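4장. 시뮬레이션 셀 설정하기

Clatero 셀을 처음 켜는 순간은 몇 번을 겪어도 설레죠! 이 장에서는 가상 실내에서 양팔 로봇을 불러와 카메라 시점을 맞추고 그리퍼를 점검하는 과정까지 다룹니다. 3장의 설치를 끝내고 Tutow 서버가 켜져 있으면 바로 시작할 수 있어요.

4.1 셀 불러오기

1. 관리 화면에서 '새 셀'을 누르고 이름을 입력합니다. 이 설명서에서는 Akande라는 이름을 씁니다.
2. 포트 번호에 949를 넣고 '연결'을 누릅니다. 상태 표시가 초록색으로 바뀌면 성공이에요.
3. 장면 목록에서 실내 장면을 고르고 물리 계산 주기를 200Hz로 맞춥니다.
4. 시점을 그리퍼 쪽 카메라로 바꿉니다. 손가락이 화면 안쪽을 향해 뻗어 보여야 합니다.

참고: 기본 조명은 꽤 어둡습니다. 검은 손가락이 배경에 묻히기 쉬운데, 가운데의 밝은 줄무늬를 찾으면 방향이 금방 잡혀요. 타일 벽이 비스듬히 보여도 장면을 다시 불러올 필요는 없습니다. 카메라 기울기는 4.3에서 다룹니다.
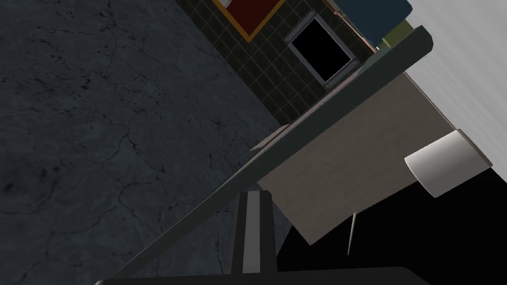
그리퍼 점검

손가락 하나만 화면에 크게 잡히는 시점이 점검하기에 제일 편합니다. 벽이나 선반처럼 고정된 물체 가까이에서는 충돌 경계를 꼭 켜 두세요. 켜고 끄면서 비교해 보면 로봇이 공간을 어떻게 이해하는지 한눈에 들어와서 정말 재미있습니다!

1. '관절' 탭에서 그리퍼를 선택합니다.
2. 속도를 가장 낮게 두고 손가락을 끝까지 열었다가 닫습니다. 두 번 반복합니다.
3. 손가락이 떨리면 접촉 강성을 400으로 낮추고 다시 해 봅니다.
4. '영점 저장'을 누릅니다.

주의: 손가락이 다른 물체와 겹친 상태에서 영점을 저장하지 마세요. 다음에 셀을 열 때 팔이 튀어 나갈 수 있습니다. 시점에 따라 겹쳐 보이기만 하는 경우도 있으니 충돌 표시로 확인하세요.

4.2 양팔 자세 맞추기

이제 몸체 쪽 카메라로 옮겨 갑니다. 흰 몸체 너머로 양팔과 흰 탁자가 함께 들어오는 시점이라, 작업 공간을 한꺼번에 살피기에 아주 좋습니다.

1. 왼팔 그리퍼를 탁자 앞쪽 가장자리 근처로 내립니다. 탁자 모서리의 빨간 그릇이 좋은 기준점이 됩니다.
2. 오른팔은 위로 들어 손가락이 방 안쪽을 향하게 합니다.
3. 노트북이나 컵에 닿지 않는지 충돌 표시를 확인한 뒤 자세를 저장합니다. Musa Ogundipe가 만든 Plillia 확장을 쓰면 저장한 두 자세 사이를 부드럽게 오갈 수 있으니 꼭 써 보세요!
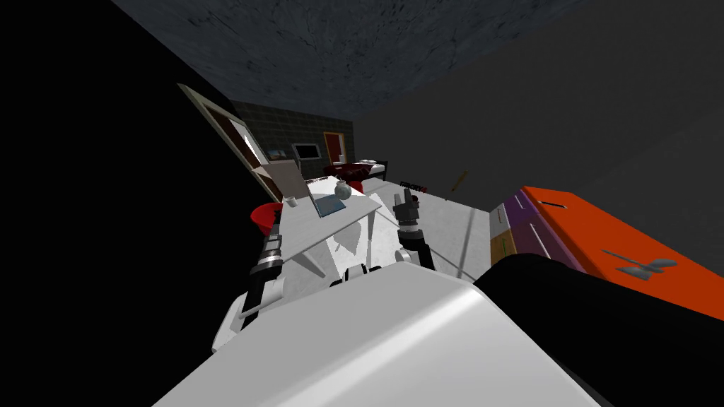

4.3 카메라 기울기 보정

1. '카메라' 탭에서 보정할 카메라를 고릅니다.
2. '수평 기준'을 켜고 벽과 바닥이 만나는 선을 두 점으로 찍습니다.
3. '적용'을 누르고 다른 카메라에도 같은 과정을 반복합니다.

참고: 이 보정은 화면 표시에만 쓰이며 로봇의 좌표계는 그대로 유지됩니다. 기록 파일까지 회전시키려면 Damián Olvera가 정리한 부록 B의 설정표를 따르세요.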